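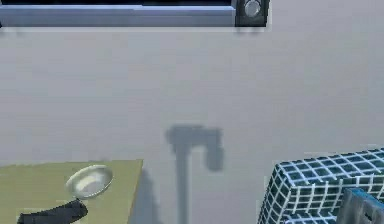 Most teams that train household robots still judge a data set by its size. I think that is a mistake, and I made it myself for two years at Sindum.

In April we had 3,432 simulated examples of simple kitchen and table jobs. The number looked good on a slide. Then Nusrat Begum went through them and found that 882 were close to copies of each other, with the same approach from the same side. We dropped them, and the model we trained on the rest did no worse.

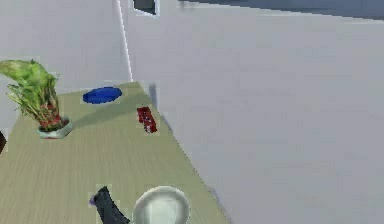

A gripper finger and a white bowl at the near end of the table, in simulation.

Simulation makes this worse. An extra run costs almost nothing, so people press the button again. What costs money is a person deciding what the next example should be – where the arm starts, which object is in the way, how far it has to travel.
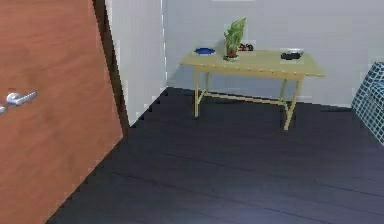 Jingyi Qiu argues that variety can be left to a random generator. I disagree. A generator will move a bowl a few inches all day long, but it will not ask what the robot should do when it starts facing the wrong way. Ruoxi Du wrote 10 such starting points by hand in one afternoon, and they taught us more than the previous 743 runs.

I would like to see teams publish how their examples differ, with the total further down the page. Buyers should ask for that too.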